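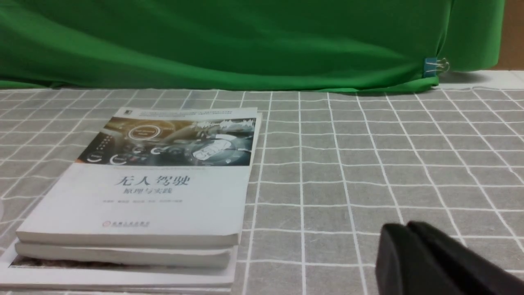 Green cloth held with a small binder clip.

How to hang a cloth background for photos of small things

I sell old buttons and teacups by mail from Clukasgate, and for a long time my photos looked tired. My friend Fumiko Hirose taught me this method.

First, iron the cloth from the back side. Cotton is easiest - polyester shines too much under a lamp. Hang it over a rod and let the bottom come forward onto the table.

Next, choose your light. I work beside a north window until 11 in the morning. If you use lamps, put one on each side and keep both cables behind the table, where your foot cannot catch them.
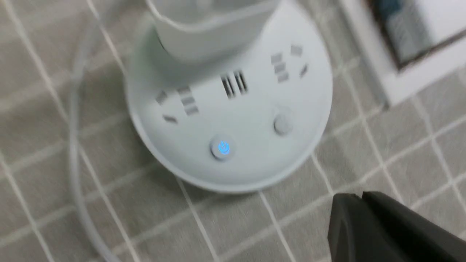 Use the same kind of bulb in both lamps. When I mixed them, my white cups became yellow on one side, and I had to repeat 38 photos.

Now put the item well forward of the cloth, so that its shadow falls on the table. Set the timer to 3 seconds and take your hand away. 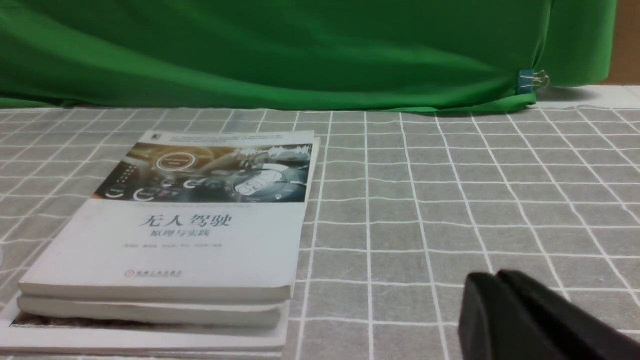

Reading time: 3 min

Colored cloth can give its color to shiny things. For silver spoons I change to gray, and I move the lamps a little farther back.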